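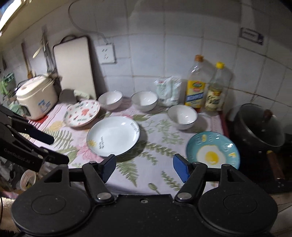
Plates and bowls on the counter, flowery tablecloth underneath.

Jul 20, 2021

I have been meaning to sort out the crockery since January, when the shelf in the wall cupboard started to bow. It had been holding every plate and bowl we own plus a cast iron pan that should never have been up there. I moved the pan to the bottom of the oven and told myself I'd deal with the rest at the weekend. That was six months ago.

What finally made me do it was the new shelf. I ordered one from Leitner, who do replacement shelves cut to the size you give them, and it came in a flat parcel that sat in the hall for a fortnight getting kicked. The cupboard is 300 mm deep inside, and I'd ordered it a touch under that so it would go in without a fight. It still needed a bit of a fight. The old pegs had worn the holes oval and the shelf rocked on them, so I had to go out again for new pegs, and the only place open near us was the hardware shop at Stetside, where they sell them in bags of 12. I needed four. If anyone wants eight shelf pegs, ask.

Before any of that, everything had to come out. We have one decent run of counter and it already has the rice cooker on it, and the big white cutting board leaning against the tiles, and the oil and the flour towards the back. Those stayed where they were. The plates and bowls went in front of them wherever there was a gap.

I should say something about our crockery, which is that none of it matches. We did have a set once. It was a plain white Skonberg set, a wedding present, and it was perfectly nice, and over the years it went the way sets go. One plate at a time in the sink, two bowls at once when a bag split on the stairs in the last move. By the time we got to this flat there were three side plates and a gravy boat left, and I gave the gravy boat away.

Since then we've bought plates one by one. The fried egg plate was the first. It's light blue with an egg on it and raised letters round the border, and I got it because it was reduced and I had a hangover and wanted an egg. I've used it nearly every morning since. The raised lettering is a nuisance to wash if you leave it, because yolk sets in the corners like glue. Soak it straight away and it's fine.

Then came the mushroom one, which has leaves on it as well, in red and pink and green. That gets used for toast, and for cake if there's cake. The sun plate is the shallow one with the dark rim and the writing on it. It looks good but it's too flat for anything with gravy or sauce, as I've found out more than once by tipping it towards the sink with dinner still on it. So it's a sandwich plate now. I've thought about passing it on and each time I've put it back, and I put it back this time too.

The white bowls with the dark rims are the nearest thing to a set we have left. They're what I reach for without thinking. Rice, soup, cereal, beaten eggs, the end of the peas. They're from Mikari and they stack properly, one inside the next without jamming, and after a few years of bowls that jammed I can't tell you what a difference that makes to putting the dishes away. I'd buy them again. I'd buy more of them if we had anywhere to put them, and the whole point of this exercise was that we don't.

My plan was simple enough. Anything chipped on the eating edge would go. Anything I hadn't used since January would go unless I could say out loud what it was for. Everything else would go back, heavy things at the bottom and things we use daily at the front.

The chipped pile was quick. A soup plate, a saucer with no cup, and a mug that I'd been turning round for years so the chip faced away from me. The soup plate has gone under the plant on the landing, so I suppose I've cheated there already. The saucer and the mug are in the bin, wrapped in newspaper.

The not-used pile took much longer. I found a fondue fork, on its own. I found a glass lid that fits nothing. I found a set of tiny dishes for dipping sauces that I'd forgotten about completely, and they passed the test because I said "dipping sauce" out loud and felt that was good enough. There was a big serving platter right at the back that I could only say "Christmas" for, and I don't remember using it at Christmas. It's gone in a box to take to the charity shop, along with a teapot that dribbles.

Then there was the rabbit bowl.

It's a big white bowl with a pink rabbit in the middle of the inside, and little carrots and hearts scattered round it, and a pink rim. It takes up as much room as three ordinary bowls. It doesn't nest with anything – the Mikari bowls go inside it, but then you have to lift them all out to get at it, and if you put it on top of them it sits there like a hat. By the rules it should have been easy, as I've used it a handful of times this year and most of those were for crisps.

I set it to one side while I cleaned the old shelf paper off, and every time I came past I changed my mind. It is good for salad. It would be good for dough, if I made dough, and there's a bag of flour on the counter that says I intend to. It's deep enough that you can toss things in it without half of them going over the edge. And I like eating down to the rabbit. That's a poor argument from a grown adult but it's mine. 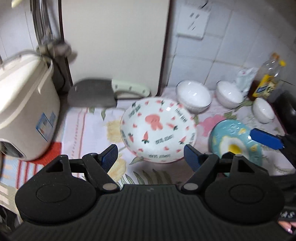 Keep it, said my sister on the phone, before I'd got to the end of the question, and stop putting it in a cupboard at all. She has had her biggest bowl out on the side for years with onions and lemons in it. Her view is that a big bowl in a cupboard is only ever in the way, and the same bowl out on the counter is doing a job all day long.

I hadn't thought of that. I'm not keen on things being out, as the counter is short enough already and the rice cooker isn't going anywhere, but there's a space beside it that mostly collects post and rubber bands. So the rabbit bowl has gone there with the fruit in it. You can't see the rabbit until you've eaten the bananas. The rubber bands have gone in the drawer.

Putting the rest back took less time than taking it out, which is never the case with clothes. The plates are in one pile now with the flat ones underneath. The Mikari bowls are stacked at the front on the right, where my hand goes. The dipping dishes are on the upper shelf with the egg cups. There's a clear space on the left for whatever is drying when people come round and I need the rack out of sight.

The new shelf hasn't bowed, though it's only been up 2 days. Leitner say theirs will take more than the old one did, but I've decided not to test it and the cast iron pan is staying in the oven. I do now have to remember it's in there before I switch the oven on. I've remembered once.

One last thing on the tablecloth, as it comes up whenever I mention the kitchen. The counter underneath has a burn mark and a long scratch, both there before us, and covering it was cheaper than replacing it. The cloth cost me £12 and I put it on with double-sided tape under the front edge. It gets wiped down with washing-up liquid and warm water. I wouldn't put a hot pan straight on it, and I keep a trivet by the hob for that. Turmeric doesn't come out. Beetroot does if you're quick.

Next is the drawer with the lids in. I have counted 96 things in that drawer if you include the bag clips, and I've got boxes for maybe half the lids. I'm going to match them up on the kitchen floor, as there's more room down there, and anything without a partner is going in the recycling on the same day so I don't have time to feel sorry for it. The glass lid that fits nothing has gone in there for now.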